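Plistus Hallance Folding Music Stand

A full-size stand for fiddle players, singers and small bands who carry their own gear from one hall to the next.

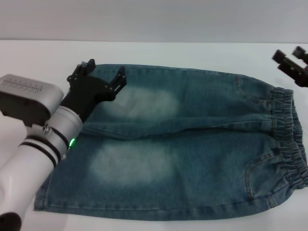
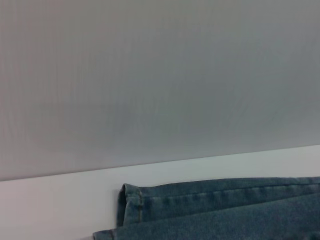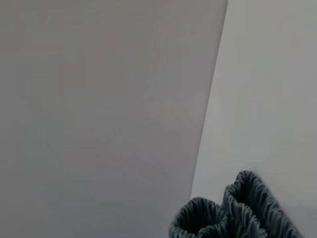 The Hallance has a solid desk with a deep lip, so a tune book stays open without clips. Height adjusts from 600 mm to 1200 mm with one collar - no tools needed. The legs lock in two positions. Use the wide one for outdoor stages and festival tents, and the narrow one when space is tight.

Branwen Parry took the stand on tour with her folk trio in July and asked for a stiffer tilt hinge. All stock now has it.

Item number: 797
Finish: black
Desk width: 700 mm
Weight: 2 kg
In the box: stand, desk, shoulder bag

The Brostex clip-on lamp fits the top edge of the desk and is sold separately. Spare rubber feet are listed under Parts. Orders placed before noon ship the same day from our Tesfamariam warehouse.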